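Wisstead talk, slot two, after the tea break

Right, folding. Say hello, thank Kornél for the biscuits (and the Tetley!), then straight in.

I used to iron 80 tea towels a week at Mirkidum and I hated every one – tell the December story here if they look awake. Ask who folds in thirds and who folds in half. Wait for the arguing!

Main bit: spread it flat first, smooth from the middle out, then sort your corners.
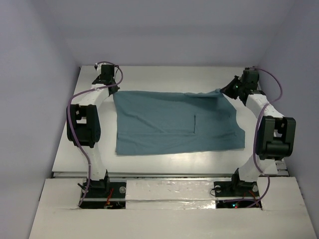

Corners before edges, always, and don't tug or you'll pull it off square. Pass round the blue towels now and let them have a go in pairs. Leave five minutes for fitted sheets, they always ask.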